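Laundry Without a Washer: Your Questions
4 min read

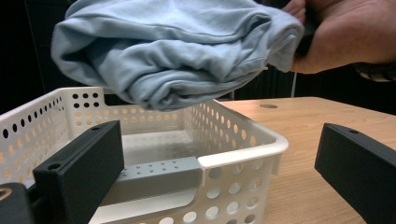 A light blue top and a white plastic basket.

I've lived in apartments with no washer for most of my adult life, and the same questions keep landing in my inbox. So I'm putting my answers in one place, January 2024 edition!

How often do you go?

Every 11 days or so is what I own enough socks for. In winter I can stretch it, because sweaters really don't need washing after every wear (jeans either, fight me).

Which laundromat do you use?

The one on Rustad Street, next to the bakery. I used to go to Burnen Wash but they raised the dryer price in December and half the machines eat your quarters. Rustad has the big front loaders along the back wall - get there before nine and you can have your pick.

Basket or bag?

Both! A bag for the walk over, a basket at home for sorting. I like the plastic kind with holes so things can air out a bit. Don't leave damp towels in either one overnight. Please.

Do I have to sort by color?

I do darks and everything else, 2 loads, all in cold water. New red things get washed alone the first time. I learned that one with a whole set of pillowcases.

Should I fold there or at home?

There, while it's warm. I know the tables get crowded, but if I carry it home in a heap I'll be wearing wrinkled shirts all week. T-shirts I roll, pants I fold in thirds.

What do you do about delicates?

Mesh bag, gentle cycle, then over the shower rod. My rod is a cheap one from Gruvel Hardware and it has held up wet wool just fine.

Is drop-off service worth it?

Sometimes. The Flurkholm place does a nice job and folds better than I do, but it adds up fast. I save it for when I'm sick or moving.

How much detergent?

Less than the cap says. I use half and my clothes come out softer.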